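HOME 101: Household Textiles and Their Claims
Handout 3 - Care labels, "easy care" and table linen
Course leader: Petronella Moodley

Read this before the session and bring one label from something you own. A photo of the label will do. Please don't cut it out.

Last time we looked at fibre names. Most of you took the names at face value, so we start again with what a label is for. It is written by the seller. It tells you the harshest treatment the seller is prepared to stand behind, and it may tell you very little about how the cloth will look after two years of Sunday lunches. "Wash at 30" can mean that hotter water would do harm. It can also mean that no one tried hotter water.

"Easy care" is worse. I have asked several shops what it means and had a different answer each time. One said no ironing, one said less ironing, and the man at Potgieter said it meant polyester. His was the only answer I could check.
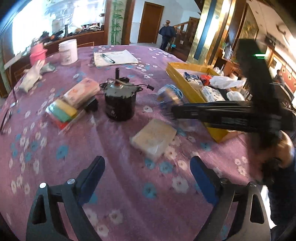 Prints raise a separate question, and sellers like to blur it. A cloth may be dyed in the yarn, dyed in the piece or printed on one side. Turn it over. If the back is much paler than the front, it was very likely printed, whatever the leaflet says about "deep colour". A printed cloth can last perfectly well, but you should know what you paid for.

Stain finishes: the Jonderberg leaflet (handed out in class) promises that spills "bead and roll away". Look for the number of washes this is meant to survive. There isn't one. Anathi Botha's notes from last year suggest testing a corner with cold tea before the first wash and again after the eighth. I would add a second corner left untreated - without it you are only admiring the tea.

Gerrit Buthelezi will argue the other side in the session. He thinks labels have improved and that I am unfair to them. Make up your own minds.

For next time
Read pages 2 to 8 of the course pack.
Write half a page on one claim from your own label. Say what would have to happen for the claim to be false. If you can't think of anything, say so, and say what that tells you about the claim.
Hand it in to Khalil Najjar by the end of September.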